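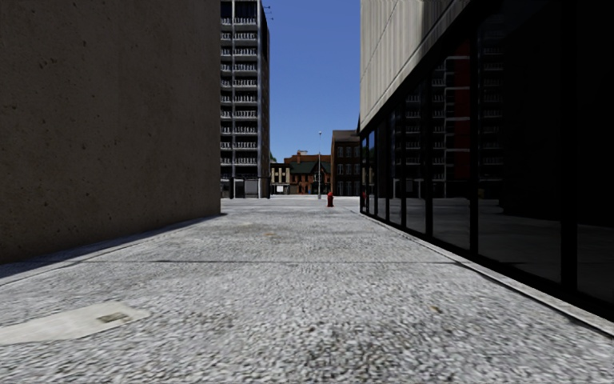 Duvex Beer Line Cleaner, two-liter bottle

Reviewed July 31, 2025

We run four hand pulls at the club and switched to Duvex in March, after the price of our old cleaner went up again. It comes as a purple liquid with a measuring cap. You mix it with cold water, pull it through and leave it to soak, then flush until the color is gone.

The color is the main reason I'd buy it again. With the clear stuff we used before, you had to trust that the rinse was done. With this one you can tell in the glass. The first clean brought out a lot of yeast from the line to the second pump, and the bitter on it tasted better that night.

Two complaints. The cap leaks if the bottle is stored on its side, and the label print is small enough that I copied the dose onto a card and taped it up in the cellar. Wear gloves and eye protection, as with any line cleaner.

Our bottles came from Cavcombe and arrived in 2 days. Skevero sells a similar one, but only by the case, and we don't have the shelf space.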